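Seating and storing desktop processors: your questions answered

Wagner Aguiar looks after the Stardale parts library, where members can borrow, swap and hand in processors for older desktop computers. These are the questions that reach him most often, with his answers more or less as he gives them at the counter. Last updated April 12, 2018.

How should I keep a processor once it is out of the computer?

Somewhere it can lie flat and stay put, please! We get chips handed in wrapped in kitchen roll, tucked in envelopes and, on one memorable October morning, at the bottom of a lunch bag with the crumbs. A proper holder grips the chip by its sides and leaves the faces alone. If you haven't got one, the clamshell the chip was sold in will do very nicely, and we keep a drawer of spares that you are welcome to rummage through.

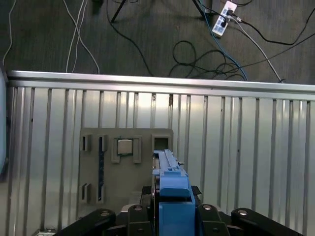 A good holder also makes the chip easy to pick up again, and people tend to forget that part until they are standing there with big thumbs and a small square of metal. The U-shaped kind is my favourite. It has raised brackets on three sides, as on the grey board with the chip sitting near its upper centre, so the chip has something to rest against and there is still a way in for whatever is doing the lifting. You can see a thin line of green showing round the metal there, and that green edge is the bit to hold. Keep off the underside altogether, however tempting it is to have a look.

Do I need to take the whole computer apart to change the chip?

Hardly ever. Switch off, unplug, take off the side panel and lay the case down on a steady table with the open side up. You will need to remove the cooler, and on most of the machines we see you can leave the motherboard just where it is. Move any loose cables to one side before you start – a lead that flops across the socket at the wrong moment is a real nuisance, and I have said some rude words over them in my time.

How do I know the new chip will fit?

Look up the exact model of your computer and check the socket type against the chip. Two chips can look alike from the top and belong to quite different sockets. Our Sadine list has 289 desktop models on it so far, and if yours is missing, send us the model name and we will do our best to find out for you.

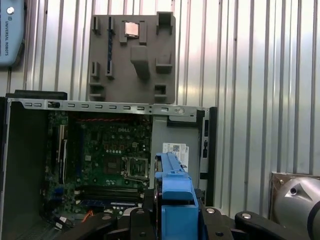 Open desktop case with the Dell board inside, its socket empty and the retention frame and lever in view.

Which way round does it go?

There is a small mark on one corner of most chips and a matching one by the socket. Line those up, lower the chip straight down and let it settle under its own weight. If it doesn't want to sit, lift it out and look again. Please don't press, wiggle or slide it about, as the contacts underneath are very fine and I have yet to meet anybody who enjoyed straightening them. Once it is sitting level, close the frame and bring the lever down. The lever can feel surprisingly stiff on some models, and that worries people, but a slow, even push is fine as long as the chip is level first.

What about thermal paste?

Clean off the old paste, then put a small dab of new in the middle of the metal top. A tube of Fülöp lasts me ages, and the Tarent wipes we sell at the counter come 12 to a packet.

Can I borrow a holder or a chip from the library?

Yes, members can have 2 chips out at a time, with a holder for each. Bring them back in the same holders if you can, and pop a note in if anything went wrong. I won't be cross, I would just like to test the chip before the next person takes it home.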